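Bremodora, Aprendizagem por Demonstração
Notas da aula 4: recolha de exemplos
Versão de 9/14/23

Um modelo aprende o que lhe mostramos, incluindo as nossas manias. Quem pega em tudo devagarinho e com ar solene terá um robô solene. As garras manuais servem para demonstrar a tarefa sem ter de convencer um braço inteiro a colaborar.
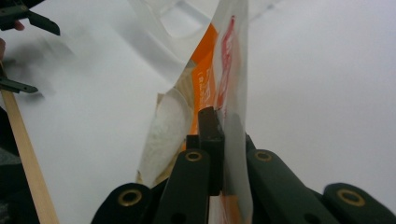 Fig. 1. Saco translúcido preso entre as peças da garra.

O plástico flexível é o melhor professor de humildade do curso. Dobra, brilha e muda de forma ao primeiro aperto. Para o exercício Jisberg pedem-se 300 episódios por grupo, e convém variar a posição e a orientação da embalagem.
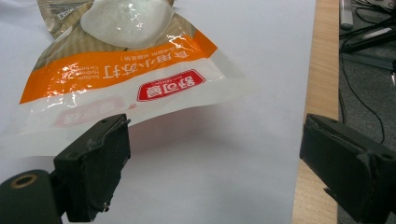

Guardem também as tentativas falhadas, com a etiqueta certa. No conjunto de janeiro havia 129 episódios e 34 estavam marcados como «sucesso?», com ponto de interrogação. O modelo não lê pontos de interrogação.

Entrega: pasta Nondden, um ficheiro por episódio.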